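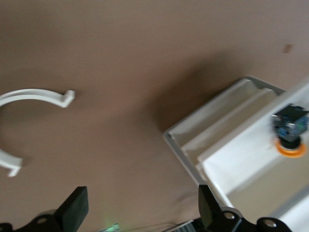 Peça curva e tabuleiro brancos numa mesa de trabalho da Curach.

Sobre nós

A Curach é uma pequena oficina de peças de plástico. Fazemos e montamos componentes para arrumação doméstica: tabuleiros com divisórias, argolas abertas, encaixes, suportes de gaveta e as peças pequenas que ligam tudo isto. Vendemos a lojas, a fabricantes de mobiliário e a quem nos escreve porque perdeu uma peça e não quer deitar fora o conjunto inteiro.

A empresa foi fundada por Meron Weldu, que trabalhava na reparação de móveis e passava boa parte do tempo à procura de peças de substituição que já não existiam no mercado. Começou por copiar um fecho de gaveta para um cliente. O cliente pediu mais, depois apareceu uma loja, e a oficina mudou-se para o espaço onde está hoje, no rés-do-chão de uma antiga gráfica.

O que fazemos

O catálogo tem 248 referências. A maior parte é branca, que continua a ser a cor mais pedida, mas aceitamos encomendas noutras cores a partir de 100 unidades. As linhas principais são duas.

Flikville é a linha de tabuleiros. São feitos para gavetas de cozinha, de escritório e de casa de banho, com rebordo levantado e divisórias moldadas na própria peça. Cada modelo combina canais compridos, para objetos finos, com zonas planas mais largas. As medidas vêm indicadas na ficha de cada artigo e referem-se sempre ao exterior do rebordo. Convém medir a gaveta por dentro antes de encomendar.

Kassa é a linha de argolas, ganchos e encaixes. Inclui peças em arco com as pontas viradas para dentro, que se usam para prender sacos, cabos ou rolos de papel. Também aqui se encontram as peças soltas para conjuntos antigos, incluindo modelos que deixámos de vender completos.

Como trabalhamos

As peças chegam à montagem em caixas separadas por referência. São verificadas à mão, em cima da mesa, uma de cada vez: passa-se o dedo pelas arestas, confirma-se se as patilhas estão inteiras e experimenta-se o encaixe. O que tiver rebarba volta para trás para ser aparado. O que estiver empenado vai para reciclagem.

Os conjuntos são montados depois desta verificação. Quem monta prepara primeiro o tabuleiro, junta as peças pequenas e só fecha a embalagem quando a lista está toda conferida. A folha de conferência segue dentro da caixa, com as iniciais de quem a preencheu. Se faltar alguma coisa, indique-nos essas iniciais quando nos contactar, para encontrarmos o registo mais depressa.

Usamos papel e cartão na embalagem. Os tabuleiros grandes levam uma folha entre cada um para não riscarem.

A equipa

Somos 11 pessoas, entre montagem, armazém, desenho e atendimento. Meron Weldu continua a dirigir a oficina e a desenhar as peças novas. Quem atende o telefone conhece o catálogo e, na maioria dos casos, consegue identificar uma peça pela descrição ou por uma fotografia.

Todos os anos, em maio, a oficina fecha uma semana para inventário e manutenção dos moldes. As encomendas recebidas nesses dias são tratadas por ordem de chegada quando reabrimos.

Parceiros

Os moldes são feitos pela Werkness, com quem trabalhamos desde o primeiro tabuleiro. O desenho é nosso e os ensaios são feitos nas duas casas.

Peças de substituição

Se precisa de uma peça avulsa, envie-nos o nome do conjunto e as medidas, ou uma fotografia da peça partida ao lado de uma régua. Respondemos mesmo quando não temos a peça. Se o molde ainda existir, podemos juntar o seu pedido à produção seguinte. Não cobramos pela pesquisa, apenas pela peça e pelo envio.

Visitas

A loja da oficina está aberta nos dias úteis, de manhã. Há amostras de todos os tabuleiros à vista e pode trazer a sua gaveta para experimentar. Para ver a zona de montagem é preciso marcar com antecedência através do formulário de contacto.

Página atualizada em 17/04/2018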